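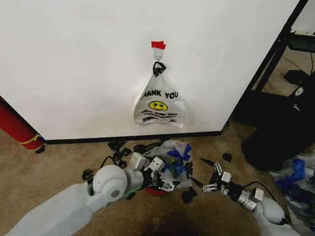 Un sac « THANK YOU » et son smiley jaune, suspendus à un crochet adhésif.

Forum Mobilité > Liseuses et tablettes à encre électronique > Vomel
Sujet : Vomel Hamham 10 pouces, le stylet traîne depuis la mise à jour de février

mirabelle_au_sirop
Bonjour à tous,
Je lis ce forum depuis longtemps sans jamais oser écrire, alors soyez indulgents si je me trompe de rubrique ! J'ai la Hamham en 10 pouces depuis l'automne, achetée d'occasion à une collègue qui est repassée au papier (elle a gardé la housse, la coquine), et jusqu'ici j'en étais ravie. Je m'en sers pour les partitions de la chorale, pour mes listes et surtout pour annoter les copies que mes élèves m'envoient en PDF.
Seulement voilà, j'ai accepté la mise à jour de février un soir sans trop réfléchir, et depuis le trait arrive en retard sur la pointe du stylet. Sur une page blanche, ça va encore. Sur un PDF scanné, j'ai le temps d'écrire « bien vu » en entier avant que le b apparaisse, et j'exagère à peine. J'ai redémarré, changé la mine, vidé la corbeille, même chose.
Est-ce que quelqu'un sait si on peut revenir à la version d'avant ? Ou y a-t-il un réglage que j'ai raté ? Merci d'avance et belle soirée à ceux qui passent par là.

Tonton_Pixel
Bonsoir Mirabelle et bienvenue, tu es dans la bonne rubrique.
Même machine chez moi, même mise à jour, et j'ai eu la même frayeur le premier jour. La mise à jour a remis le mode d'affichage sur « Confort », qui lisse les gris et fait de très jolies pages de BD mais qui est une catastrophe pour écrire. Va dans Affichage, puis Rafraîchissement, et repasse sur « Rapide ». Il faut le faire document par document, le réglage général n'est pas repris pour les PDF déjà ouverts. J'ai mis deux jours à le comprendre, à râler tout seul dans la cuisine devant mon café.
Dis-nous ce que ça donne !

grenaille31
Je ne suis pas d'accord avec Tonton. Le mode Confort joue un peu, mais la vraie cause, c'est la nouvelle indexation de l'écriture manuscrite qui tourne en permanence derrière. Tu peux mettre le mode Rapide tant que tu veux, si elle est en train de relire tous tes carnets, elle rame. Et la batterie fond en même temps, tu l'as peut-être remarqué.
À couper dans Carnets, Recherche, Indexer mes notes. Tu perds la recherche dans l'écriture, qui de toute façon ne reconnaît pas la mienne.

Tonton_Pixel
Grenaille, l'indexation tourne la nuit quand c'est branché, c'est écrit dans les notes de version. Je veux bien qu'elle ait un peu débordé la première semaine chez ceux qui ont beaucoup de carnets, mais une fois qu'elle est passée, elle est passée.

grenaille31
Les notes de version disent aussi que l'autonomie est « améliorée ». Chez moi je recharge deux fois plus souvent qu'avant. Je crois ma batterie.

mirabelle_au_sirop
Oh là là, je ne voulais pas déclencher une dispute pour mon premier message ! Merci à tous les deux.
Alors j'ai essayé les deux choses l'une après l'autre, comme une bonne élève. Le mode Rapide sur le paquet de copies : nette amélioration, le b arrive presque en même temps que moi. Ensuite j'ai coupé l'indexation, et là je ne vois pas de différence, mais je n'ai que quelques carnets, la collègue avait tout effacé avant de me la vendre. Par contre, sur les partitions scannées, ça reste pénible. Ce sont de gros fichiers, numérisés par notre chef de chœur à une résolution digne d'un musée.

Ah-rin Ki
Bonjour, je me permets d'intervenir parce que les partitions, c'est mon quotidien (je suis accompagnatrice et je tourne des pages du matin au soir, avec une vieille Garnis au conservatoire et la Hamham à la maison).
Pour les gros scans, le problème n'est ni l'affichage ni l'indexation, c'est le fichier. La liseuse redessine l'image complète sous votre trait, et si l'image est énorme elle peine, avant comme après février. Passez vos PDF en niveaux de gris sur l'ordinateur et réduisez la résolution avant de les envoyer. J'avais un recueil de mélodies impossible à annoter, je l'ai allégé et je peux y noter mes doigtés sans y penser. Pensez aussi à rogner les marges, on gagne en confort de lecture, et pour les yeux fatigués de fin de répétition c'est précieux.
Je garde toujours l'original dans un dossier à part, car on regrette vite d'avoir trop compressé une page où les altérations étaient déjà minuscules.

vieux_stylet
Tout ça pour retrouver ce qui marchait en janvier... Je suis le seul à trouver ça un peu fort ? J'ai la mienne depuis 18 mois, je l'ai payée au prix fort, et à chaque mise à jour il faut passer une soirée à tout remettre comme c'était. La dernière fois c'étaient les dossiers qui changeaient d'ordre. Vomel fait du beau matériel, l'écran est superbe, le poids est parfait, mais côté logiciel on a l'impression que ceux qui décident n'écrivent jamais dessus.
Et pour répondre à la question de départ, que tout le monde a oubliée en route : non, on ne peut pas revenir en arrière. Pas officiellement en tout cas. Il existe une méthode par câble, mais elle efface tout et je ne la conseille à personne qui n'a pas fait de sauvegarde complète.

Tonton_Pixel
Tu n'es pas le seul, Stylet, mais il faut reconnaître aussi que sur ce créneau beaucoup de marques ne mettent plus rien à jour passé la première année. Ma belle-sœur a une Garnis qui n'a rien reçu depuis une éternité. Moi je préfère une mise à jour bancale de temps en temps.

vieux_stylet
Et moi je préfère une tablette qui écrit. La Garnis de ta belle-sœur, elle écrit ?

Tonton_Pixel
Elle écrit très bien, je te l'accorde.

Ásdís Kragh
Bonsoir tout le monde, pardon pour mon français, je fais de mon mieux !
J'ajoute une petite chose pour Mirabelle. Quel stylet utilisez-vous ? Avec le stylet d'origine je n'avais presque pas de retard après la mise à jour, mais avec mon Vasconcelos, que j'aime beaucoup parce qu'il est plus épais et que j'ai les doigts raides l'hiver, le trait était décalé et parfois coupé. J'ai refait le calibrage (Réglages, Stylet, Calibrer, il faut toucher les croix bien lentement) et c'est revenu. La mise à jour efface le calibrage si vous n'avez pas le stylet de la marque, je pense. Je l'avais payé 31 euros et j'étais bien triste de croire qu'il fallait le remplacer.

mirabelle_au_sirop
Ásdís, votre français est parfait, et vous avez mis le doigt dessus, au moins en partie ! J'ai justement un Vasconcelos, il était vendu avec la tablette et j'ignorais que ce n'était pas celui d'origine. Je viens de faire le calibrage avec les petites croix (j'ai dû recommencer, j'allais trop vite) et mes traits ne se coupent plus dans les boucles. Je croyais que c'était moi qui écrivais de plus en plus mal.
Ah-rin, j'ai aussi allégé le Fauré comme vous l'avez expliqué, en demandant de l'aide à mon fils pour la partie ordinateur, et c'est le jour et la nuit. Je vais proposer au chef de chœur de nous envoyer directement des versions plus légères, mais il faudra que je choisisse mon moment, il est très fier de ses scans.

grenaille31
Content pour toi. Laisse quand même l'indexation coupée une semaine et regarde ta batterie, tu me diras.

mirabelle_au_sirop
Promis, Grenaille, je note le pourcentage tous les soirs à 22 h, sur un vrai papier pour ne pas fausser l'expérience.

Ah-rin Ki
Pour le chef de chœur, dites-lui que c'est pour les altos. Chez nous, cela passe toujours mieux.

vieux_stylet
Je viens de faire le calibrage aussi, par acquit de conscience, avec le stylet d'origine. Aucun changement. En mode Rapide par contre c'est mieux, Tonton avait raison là-dessus, je le dis une fois et je ne le redirai pas. Il me reste des traces grises après chaque gomme, est-ce que vous les avez aussi ?

Tonton_Pixel
Oui, c'est le revers du mode Rapide. Un appui long avec 2 doigts sur la page force un rafraîchissement complet, elles partent. Tu peux aussi régler un rafraîchissement automatique toutes les 10 pages, mais ça ne sert que pour la lecture. Pour l'écriture, il faut le faire à la main, et je reconnais que c'est agaçant quand on gomme beaucoup.

vieux_stylet
Je gomme beaucoup.

Ásdís Kragh
Moi aussi ! J'ai pris l'habitude de rayer, comme sur le papier. Mes carnets sont moins jolis mais je retrouve mes premières idées, et quelquefois c'étaient les bonnes. Mirabelle, si vous avez un moment, je veux bien le nom du logiciel que votre fils a utilisé pour les PDF, j'ai des patrons de tricot très lourds qui attendent.

mirabelle_au_sirop
Je lui demande ce soir dès qu'il rentre et je reviens vous le mettre ici.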